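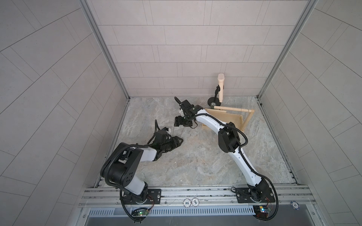

Grout

The tiles came from Fondale on the 10th January van, 13 boxes of pale grey, and one of them had a corner gone. My sister rang the shop in Kiltby to complain. They said one broken tile was within what you could expect, and she said she hadn't expected it.

She wanted dark grout. Our mother had always had white, and had gone at it with a toothbrush every March until her knees stopped her. My sister said she was not going to spend her life doing that. I said dark grout would show every line that was out. She said then I had better not put any out.

I did the back wall first. It was the easy one, long level rows, and I had it up by the second evening. The side walls were the trouble. The house is 77 years old and the room has never been square, so each row had to be cut down a little more than the last where it met the corner. I kept the offcuts in a bucket. My sister came in with tea and looked at the bucket and went out again.

We hadn't lived under the same roof for ten years. She went through the post at breakfast and read out the parts that annoyed her. I slept in the small bedroom with the boxes from Mum's flat, which neither of us had opened.

The floor we left alone. It was grey, with white and beige veins running through it, and Mum had picked it out herself from a book of samples. The one she chose was called Roman. My sister had wanted one called Tuninau, which was darker, and she had lost that argument and still brought it up.

I mixed the grout on the fourth morning. It went on black as tar and I thought we had made a mistake. I worked it in with the float, wiped it back, rinsed the sponge, wiped it again. By dinner time it had settled into thin lines.

My sister stood in the doorway in her coat.

"That one's crooked," she said.

"Which one?"

She pointed. It was crooked, by the width of a matchstick, low down on the left.

"I can take it out," I said.

She put her shopping down and looked at it for a while. Then she asked if I was stopping another night, and I said I supposed I could, and she went to put the potatoes on.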